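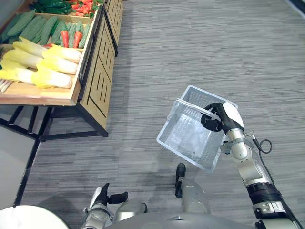

4. Registar uma ocorrência na app Rieger

Antes de mais, respira fundo e guarda o rádio no volume 3, senão não ouves nada com o palco ligado. Eu faço sempre o registo no telemóvel de serviço e nunca no meu, e peço-te que faças o mesmo. O campo que mais confusão dá aos novos é o "Local": tem de ser uma coisa que um colega encontre a correr! Escreve "junto ao expositor de madeira com os pepinos e as couves-chinesas" e toda a gente vai lá ter; escreve "zona de comida" e ficamos dez minutos a perguntar onde é.

1. Abre a app e toca em Nova ocorrência. Se pedir código, é o 56 seguido do teu número de colete.

2. Escolhe o tipo. Há 18 na lista (eu sei, são muitos), mas numa noite normal vais usar Desacato, Objeto perdido e Apoio médico.

3. Preenche o Local, como expliquei lá em cima, e confirma a hora. A app põe a hora em que abriste o formulário - se o desacato foi antes, corrige à mão.

4. No campo Relato, conta o que viste tu. Se foi outra pessoa que te contou, começa por "Segundo" e põe quem foi. Tens 2.000 caracteres, chega e sobra.

5. Se houve contacto físico com alguém do público, liga o botão Força utilizada. Mesmo que tenha sido só segurar um braço.

6. Toca em Enviar e espera pelo visto verde.

Nota: sem rede, o registo fica em Pendentes e segue sozinho quando o sinal voltar. Na Gunley, atrás do palco pequeno, isto acontece-me todas as noites.

Atenção: depois de enviado, o relato já não se edita. Para acrescentar alguma coisa, abre a ocorrência e usa Adenda. Não cries uma segunda, que depois aparecem as duas no relatório e a Rukhsana Tarar liga-me a perguntar qual é a boa.

Atenção: vídeos do público não entram na app. Se alguém te mostrar um, pede o contacto e passa-o à central pelo canal 10. Nada de reencaminhar para grupos, por favor!

Nota: quem ainda tem os telemóveis antigos da Horkico não vai encontrar o botão Adenda. Troca-o na tenda da Puvbridge antes do início do turno, leva o cartão e o carregador.

A seguir, no ponto 5, mostro como se fecha o turno e se entrega o colete.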